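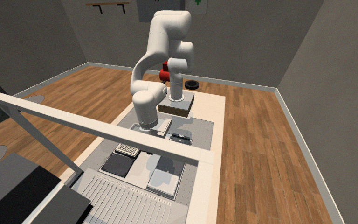 Skendow Bench Automation Service: Gallery

Haugen offers the Skendow service to laboratories that handle up to 2,000 samples a month. Each bench layout is simulated in full and approved by the client before installation begins. The renderings on this page belong to the Dumberg layout, prepared under the direction of Tsz-kin Kuo.

Arm over the workbench, with the perforated rack at left and the slotted rack at the front.
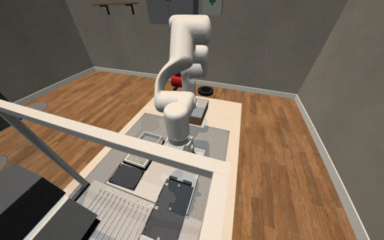

Terms of Service

Layout review is completed within 90 days of order. Two revisions are included in the price. Inquiries may be sent to the Lukow office, which also accepts requests for a printed copy of the layout.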